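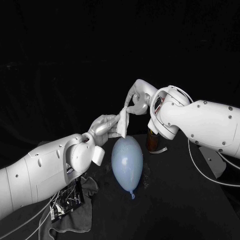
Figure 3. Tissue held above a light blue balloon.

3. Preparing and covering the balloon

This section applies to the Trornivcombe centerpiece set, part 201, supplied by Umix. Complete the table layout in Section 2 before you start. Revised November 17, 2018.

3.1 Closing the balloon

1. Check the balloon for pinholes and thin spots. Discard it if you find any.
2. Fill the balloon until it measures 17 cm across at the widest point. The upper limit for this set is 20 cm.
3. Set the balloon down on its rounded end. Keep hold of the neck. 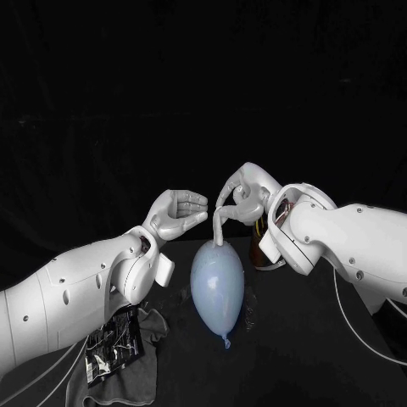 4. Pull the neck straight up between thumb and index finger until it forms a narrow tube. Do not twist it yet.
5. Let out a little air if the wall feels tight at the base of the neck.
6. Twist the neck, wrap it once over two fingers, and pass the end through the loop. Pull the knot snug.

CAUTION: Keep rings, watch bands and fingernails away from the neck while it is stretched.

CAUTION: Uninflated and broken balloons are a choking hazard for small children. Collect all pieces at once.

3.2 Fitting the tissue

1. Separate one sheet of tissue from the pack and crumple it lightly. Open it again.
2. Hold the sheet by its upper corners with the lower edge just clear of the balloon.
3. Lower the sheet and gather it around the upper part of the balloon. Press the folds in by hand - do not use tape at this stage.

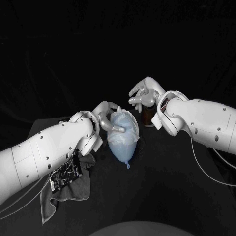

Photo: Homa Zarei, Drallisbridge

4. Work from the top down and leave the lower half uncovered.
5. Turn the balloon and check that the folds are even on all sides. Refit the sheet if one side is bare.

Note: A folded cloth towel next to the work keeps the hands dry. Damp tissue tears at the folds and cannot be reused.

Note: Keep bottles and jars capped while you handle the tissue. Oil-based products weaken latex.

If the set will not be used the same day, store it out of direct sun. For the Tehrani stand, go to Section 4 and fit the base ring before placing the balloon.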